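Workshop gallery, last updated in May

The pages collected under this heading cover the wooden shape sets kept in the Rusen room: how they are stored, how the edges are finished, and how a set is laid out for checking before it goes back on the shelf. The notes were written by Kadri Vanags and Uldis Sakalauskas. Terms follow the Nurneditz parts list, so "prism" means any block with matching top and bottom faces, including the star and the heart.

## Scope

The gallery is limited to solid blocks. Hollow shapes, peg boards and threaded beads are on the Kozan page. Blocks made before the change of paint are listed there too, under "old stock", and should not be mixed with the sets described on this page.

## Material and finish

Blocks are cut from dried hardwood and sanded in two passes, first along the grain and then lightly across it. Color is brushed on thin. A thick coat fills the corners of the star and makes the points look blunt, which was the main complaint about the first batch.

Some faces keep a visible texture after painting. The texture does not count as a defect. A face is rejected if it sheds color on a dry white cloth, if it has a raised splinter, or if the block rocks when placed flat on glass.

Repainting is done on whole blocks only. Touching up a single edge leaves a line that catches the light and, after a few weeks of handling, starts to lift.

## Storage

Sets are kept in shallow trays with a cloth liner. Trays are labeled on the short side. The register runs to 659 entries at present, one per block, and is held by Mieke Van den Broek. A block that has lost its register entry goes in the drawer marked Punus until someone has matched it by size and paint.

Stars wear fastest. The points rub against their neighbors in the tray, so they are stored at the ends of a row whenever the liner allows it. Cylinders can go anywhere. Hearts are stored on their flat face with the point toward the label.

## Layout for checking

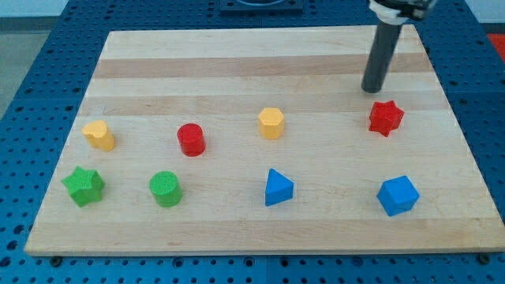

A checking layout uses two short rows on a plain board, with enough space between blocks to pick up each one without touching the next. Maple works well as a background because every paint color we use stands out against it. With the yellow heart, red cylinder, yellow hexagon and red star at the back, and the green star, green cylinder, blue triangle and blue cube at the front, the two cylinders fall one behind the other and their top faces can be compared directly. Blocks may sit at an angle. The cube is easier to inspect with a corner facing forward, as two side faces are then visible at once.

The board itself is wiped dry before use. Light scratches are acceptable. Deep cuts are not, as a block set across one will rock and may be rejected by mistake.

## Corrections

Size corrections go to Kristaps Kivi. Paint questions go to Delphine Nguyen-Tran, with the register number and the tray label. Please do not send loose blocks through the internal mail.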